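Notebook, dye shed, 21/09/2026

Back at the madder vats after a long break (too long, my hands had gone back to a normal color!). The Eltum wool arrived while I was away, so I finally got to weigh out a proper batch: 500 grams of yarn, skeined and tied loosely in figure eights. Last time I tied them too tight and got those pale stripes that Nandi kept insisting were a design feature. They were not.

Alum went in first, at 60 grams, dissolved in a jar of hot water before it went anywhere near the pot. Brought the whole thing up slowly and then got distracted by the shed door, which has swollen again and needs planing. Wool was fine. Left it in the mordant overnight with the lid on and the old towel over the top.

For the dye itself I used the ground root from Guerra, the last of the July order. It smells like a wet garden and gets into absolutely everything, including my tea. I held the pot at 62 degrees for an hour and a half, and I mean held it, standing there with the thermometer like a nervous parent, because the July batch got too hot and went brown on me. I still have that brown yarn. If anybody wants a very brown hat, come and find me.
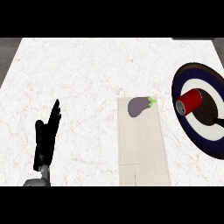
Heloísa Furtado
Dyer and workshop lead, Willudberg

Color out of the pot was a deep brick, a bit more orange than I wanted. I put a pinch of chalk in for the second skein and that pulled it toward red, so more chalk next time, and earlier. Nandi prefers the orange one and has already asked if it's spoken for (it isn't, but I'm thinking about it).

Rinsing took forever. The water was still pink after over 934 liters of patience, or that's how it felt, so I gave up, squeezed the skeins out and hung them in the shade behind the shed. I'll do a light test with a strip in the window, half of it under cardboard.

The afterbath is still in the big pot. I want to try it on the Condel linen, which has been sitting scoured in a bag for ages. Need more chalk, more pH strips, and a new wooden spoon. Nandi has the good scale, get it back.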